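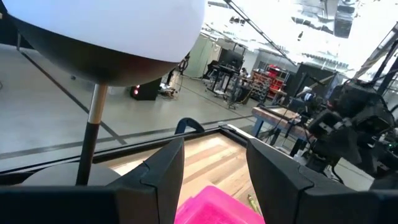 Figure 2. A light wooden tabletop, with a bright pink plastic object near the front.

3.1 Where families do their paperwork

We had expected, going in, that most of the households in Tindall would keep a proper desk for bills and school forms, and we were quite charmed to learn how seldom they did (the kitchen table won by a mile!). Of the 204 households that wrote back to us, only 11 had a room set aside for it. The rest cleared a space after supper, did what had to be done, and packed it all away before breakfast, much as families in Cistelel told us in our earlier survey.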